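Right, a thread on what I've been doing to our grasp planner for most of October, partly because three of you asked and partly because I need to write it down before I forget how it works.

Background for new people: Jutham is our little tool for turning recorded two-handed demos into something a policy can learn from. It reads the wrist video, works out where each gripper was, works out how open the jaws were, and spits out tidy episodes. When it's in a good mood.

The chopstick set is what broke it. I had 1,813 episodes in the folder and was feeling very smug, and then I ran the segmenter over the lot and it decided a huge pile of them contained no grasp at all. Not a single one!

So, why. The segmenter looked for the moment the jaws stop closing before they hit fully shut. Lovely for a mug, lovely for a sponge. A chopstick is so thin that "holding it" and "holding nothing" come out almost the same on the jaw width signal, and my threshold sat happily above both of them.

First fix was the lazy one, I dropped the threshold. Now it found grasps everywhere, including while the gripper was just travelling across the table with its jaws shut. Cheers.

Second fix: stop trusting width on its own. I added a small check on the wrist view that looks only at the patch between the fingertips and asks whether something in there moves with the gripper. If the patch stays put in the wrist view while the background slides past, it's probably held. That was one afternoon's work and it did more than two weeks of fiddling with numbers.

It does get confused by stripes. Anything with a strong check or plaid under it gives the tracker a repeating pattern to latch on to, and it'll cheerfully tell you the table is being carried. I now mask by depth before tracking, which mostly sorts it. Mostly.

Telmo Cabello (he looks after Collado, the pose side of things) pointed out that I was also feeding him rubbish. If both grippers are close together, each one turns up in the other's view, and his estimator was using the other gripper as a landmark. A landmark that walks about! No wonder the left trajectory had hiccups in it.

We talked about masking the other gripper out completely and decided against it. For two-handed stuff you want to know where the other hand is, you just don't want to navigate by it. So now it gets its own label – ignored for localisation, kept for the policy. Small change, about a day of swearing.

Timing next. The two streams were 40 ms apart on some recordings and bang on for others. I'd been assuming a constant offset like an idiot. Iseck now lines them up per episode from a quick tap of the two grippers at the start, and refuses to export if it can't find the tap. People grumble about the refusing. I like the refusing.

Planning side, for those who stuck around. Ener is the bit that takes a target and picks an approach for each arm. With sticks standing in a holder, the nearest one is often the wrong one to go for, because its neighbours lean across it and you end up dragging the lot. I've swapped "nearest" for a rough clearance score: how much free room would the jaws have on either side, down the length you'd grab.

It's a daft little score, it's over 20 lines only if you count the comments, and it beats the clever version I wrote in the summer. I'm not bitter.

Still broken: dark sticks against dark finger pads. The patch check goes blind when there's no contrast between the thing and whatever's gripping it. I've tried stretching the contrast, I've tried edges only, and both give me flicker that the smoother then turns into a very confident lie.

Next job is relabelling by hand until I've got 2,000 clean episodes, then retraining with the new grasp flag switched on and off to see if it earns its keep. Will post the plots, good or bad.

If anyone's got a decent trick for thin objects in wrist views that doesn't need extra sensors, please shout, my replies are open and I've got the kettle on.

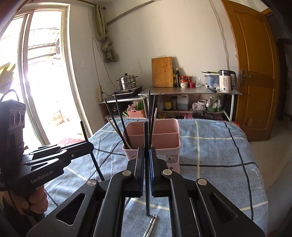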